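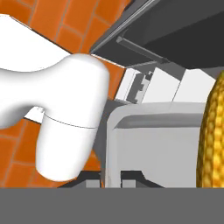
Gwendolyn Yazzie thinks I've gone soft on simulation. Her comment on my last post said that a learner fed on made-up kitchens will be very good at made-up kitchens, and that I should go and collect some real examples before I write any more.

Fair enough, I guess! But I've spent most of July steering a simulated arm around a rendered kitchen (brick wall, corn, the lot) and I want to stick up for it a little.

People picture this stuff as pressing a button and walking off with 4000 perfect demonstrations. I wish. Every one of mine was driven by hand, and my set stands at 1278 after I threw out the junk. What counts as junk is the part I'd love to argue about. I used to delete any run where I dithered or bumped something and had to back off. Then Trinity Obi asked me what the arm was supposed to do when it got into a mess, if I'd only ever shown it tidy runs, and I had no answer at all. So now the wobbly ones stay in, as long as I got there in the end.

Gwendolyn is right about contact. My simulator (I use Clerker, and I like it) has its own ideas about friction, and I wouldn't trust a grasp learned there on a real ear of corn. She's right about looks too - flat, clean surfaces everywhere, and no kitchen of mine has been that clean since 1993.

Where I dig in is on practice for the person doing the collecting. I was awful at this for weeks. My first 20 runs were so jerky I can't watch them, and I'm glad I made them somewhere with nothing to break. I'd still tell a beginner to start in simulation, get fussy about what they keep, and then go record real ones. I'm setting aside next month for that, and Gwendolyn has already offered me her counter.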